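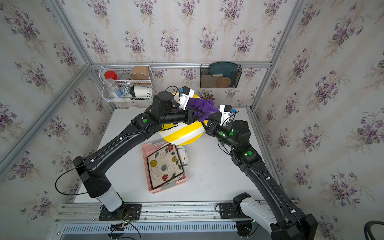 # Re: drying and storing the painted plates

Hryhorii, thanks for writing this up. My answers are under your questions. I cut the part about the Tretico order, as Urszula is handling that separately.

> On August 16, 2020, Hryhorii Didenko wrote:
>
> We have a mix of painted and plain plates now and people handle them differently. Some go back on the shelf damp. I found two stuck together last time. Can we agree on one way of doing it? Also, is the purple cloth for plates only, or for everything? And where do the small items go?

The purple cloth is for plates only. Please don't use it on the table or on your hands. There is a stack of old gray towels under the sink for that.

For the plates, I would do it like this:

- Dry one plate at a time, front first, then the back and the foot ring. The foot ring is where the water stays, and I think that is why your two stuck.
- Press the cloth on the painted ones, don't scrub. The square plate with the flowers and the brown vines has color right out to the rim.
- The round one with the yellow stripes can take more rubbing – I have never had any trouble with it.
- Finished plates go in the pink basket, and from there to the shelf. Lean them a little if there is more than one, so air gets between them.
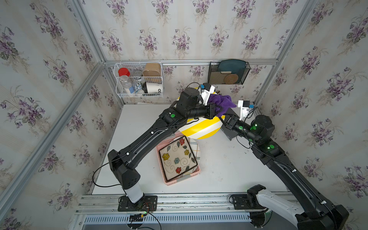 ## Where the rest goes

The white wire basket on the back wall is for jars, the bottle and the cup with the black "OD" on it. Lids on before they go up, please.

The black mesh holder next to it is for flat things: the teal tray, the tan board and the woven coaster. The coaster should be fully dry before it goes in. Chopsticks stay below the holder, standing up.

Iwona asked if we could get a second wire basket. Pawlak has one at 900 and a smaller one at 600. I would wait. The one we have is fine if people stop putting plates in it.

> Hryhorii Didenko wrote:
>
> Should we wash the cloth after every use? Štěpánka says once a week is enough.

Once a week is enough if it gets hung up open afterward. If it sits in a ball it smells by the next morning. I wash mine at home with the towels and no softener, as softener leaves a film that shows on the dark rim of the square plate.

If anyone does it another way and it works, write back to the list. I will put the final version on the cupboard door in March.

Bogdan Jabłońska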